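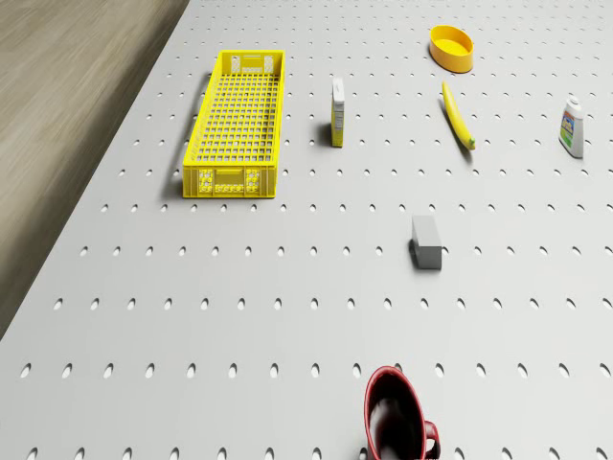 How I Set Up a Pegboard Wall in My Garage (and Finally Found My Pliers)

Posted 31 August 2026

I put off doing this for years. My tools lived in four buckets under the bench, and every time I needed a screwdriver I bought a new one instead of digging. Then in January I cleared one wall, measured it twice, and got going. If you've got a free weekend and a drill, you can do the same thing!

What I used

One sheet of pegboard, four feet by four feet
Furring strips, 1x2
Wood screws and washers
A stud finder, a level, a pencil
A box of Sollow hooks (39 pieces, mixed sizes)

The whole lot cost me $173, and a good chunk of that was hooks. I know. Hooks! You can get cheaper ones, but the bargain pack I tried first came out of the board every time I grabbed a wrench.

Step 1: Find your studs

Mark them in pencil all the way up the wall. My garage was built by somebody with a very loose idea of spacing, so I checked each stud with a thin nail before I trusted it.

Step 2: Put up the strips

The hooks need room behind the board. Screw one strip along the top, one along the bottom, and one across the middle, straight into the studs. Check the level on every one. I skipped the middle strip at first and the board bowed like a sail, so please learn from me.

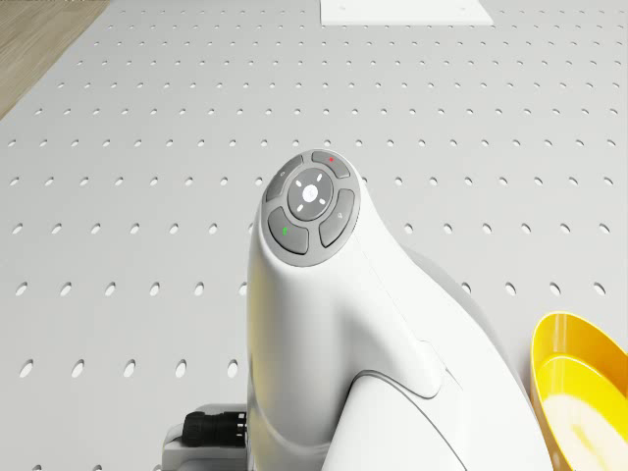
Step 3: Lay it all out on the floor

I put the sheet flat on the garage floor and moved tools around on it for most of an evening (with snacks). Heavy stuff goes low, things you use every day go at chest height. I drew around each tool on brown paper and taped the paper to the sheet so I wouldn't forget.

Step 4: Hang the board

Get a friend for this part. Rest the bottom edge on a couple of scrap blocks, put in the top corners, then work your way down. Use washers, and don't crank the screws too tight or the board will dimple. 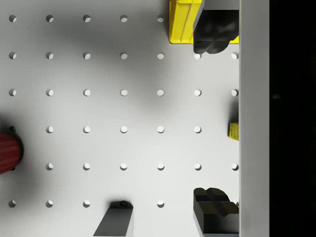 Rows of round holes in a white pegboard.

Step 5: Add the hooks

Check your hole size before you buy anything. My Gornby hooks were made for quarter-inch holes and wouldn't stay put in the smaller ones on an old offcut I had lying around. A dab of hot glue on the lower leg fixed that, and it peels off later if you change your mind.

I'm still short one big hook for the hand saw, so for now it hangs on a nail by the door.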